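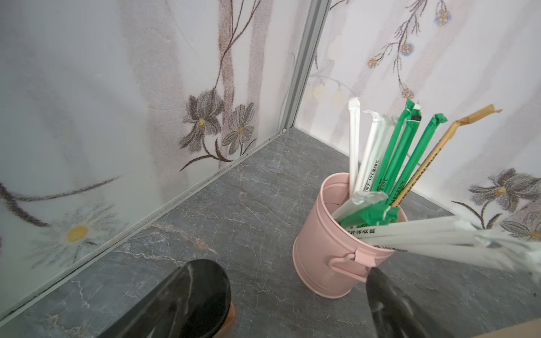 Shared Workshop in Pririmham Builds a Straw-Sorting Arm

1 June 2020

Members of the Ponce workshop in Pririmham have a two-finger robot arm working at its first real job, handling wrapped drinking straws in and out of a small pink metal bucket.

The build began in March on a bench at the back of the shop. It is led by Wilma Van Wijk, a retired sewing machine mechanic who joined Ponce to use the lathe and stayed for the electronics bench. The group calls the arm Fokell.

The arm has a small camera at the wrist, looking down past the two black fingers. It works inside a corner enclosure with printed floral panels for walls and a marble-patterned floor. A strip of aluminum trim covers the joint where the two panels meet.

Van Wijk said the patterned walls were her choice. An earlier version had plain white sides, and the software did well there but lost track of the straws as soon as the arm was moved to a kitchen counter.

"Most people's kitchens have something on the wall," she said. "I wanted it to deal with flowers from the start."

The straws are individually wrapped, in white, green and tan wrappers. Some stand up in the bucket and others lie across the rim. White ones give the most trouble, Van Wijk said, as the wrappers look much like the pale parts of the panels.

The present fingers have rounded pads and are the fourth design. The first set was cut from aluminum bar and crushed the straws. The second slipped. A third set held well but was too wide to get between straws standing close together.

Parts have cost $214 so far, not counting the motors, which came out of a label printer that was headed for scrap. The motor control board is a Trilodell kit, and the group rewrote most of its code after the stock version proved too jerky at low speed.

In the latest round of testing the arm was given 30 tries at lifting one straw and setting it down beside the bucket. It managed 12. Most of the misses came when two straws lifted together, and the group is now working on a slower approach with a short pause before the fingers close.

The plan is to move on to pencils and paintbrushes, and later to use the arm for sorting hardware at the shop's parts counter.

Drawings for the fingers and the wrist mount are kept in a binder at the front desk. Members may copy them for their own builds.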